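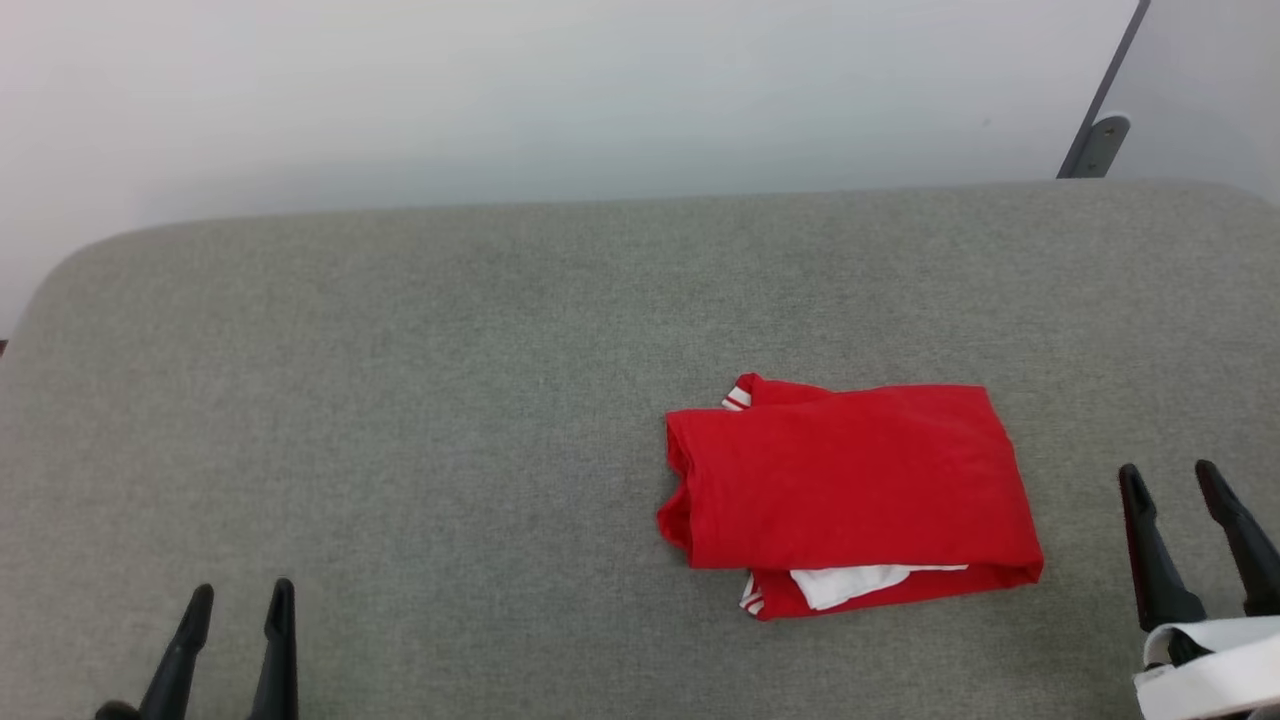

Keep the Untidy Folds

A red shirt folded into a bundle, with a bit of striped trim showing at one corner and a strip of white along the lower edge, would not pass inspection in a department store. Under the review rules that many laboratories apply to their training examples, it might not pass there either. This essay argues that it should, and that the habit of discarding such examples deserves more scrutiny than it receives.

The Fivard collection on garment handling began with a target of 3,000 recorded folds, each performed by an operator guiding a two-armed robot. At the first review in February, 1,030 had been completed. Reviewers at Girko, the partner responsible for quality, accepted 879 of them. The remainder were set aside under a single heading, "poor finish," and were to be deleted once storage was reassigned.

The term "poor finish" covers several different matters. In some recordings the operator dropped the garment and abandoned the attempt. In others the arms moved without purpose for long periods. Few people would object to removing those. A considerable share, however, were complete folds in which a sleeve had slipped, a collar stood proud of the edge, or the layers did not line up. The task was done. The result was simply less handsome than the reviewers preferred.

Removing these recordings carries a cost that does not appear in the acceptance figures. A learning system trained only on neat folds sees cloth only in the conditions that neat folding produces. When a sleeve slips during its own attempt, it has no record of what a competent operator does next. The operators themselves meet this situation every hour. They pause, open the fingers, take a new hold farther in, and carry on. Much of their skill lies in that correction, and it is found most often in the recordings that end with an uneven edge.

There is a reasonable case on the other side. A system copies what it is shown, and a collection full of careless work will teach carelessness. Girko has made this point in writing, and it is correct as far as it goes. The answer is to label the examples with greater care. Fivard has proposed 4 grades of finish, recorded separately from whether the task was completed, so that those who train a system may decide how much weight each grade receives. The Tejada group, which handles towels and bed linen, already grades its recordings in a similar way and reports that the added work for reviewers is modest.

Grading would also be fairer to operators. Under the present rule, an operator who rescues a difficult garment may receive the same mark as one who gave up on it. People respond to such rules. Several have begun to choose the stiffer shirts from the bin and to leave the soft ones for the next shift. The collection is narrowing in ways that no one intended, and the accepted total conceals it.

Institutions that fund this work share some of the responsibility. The Pluklow program pays by accepted recording, and a payment rule of that kind will shape a collection as surely as any written protocol. It should be amended to pay for completed tasks at every grade, with the grades open to audit. Until that is settled, the recordings marked for deletion should be kept.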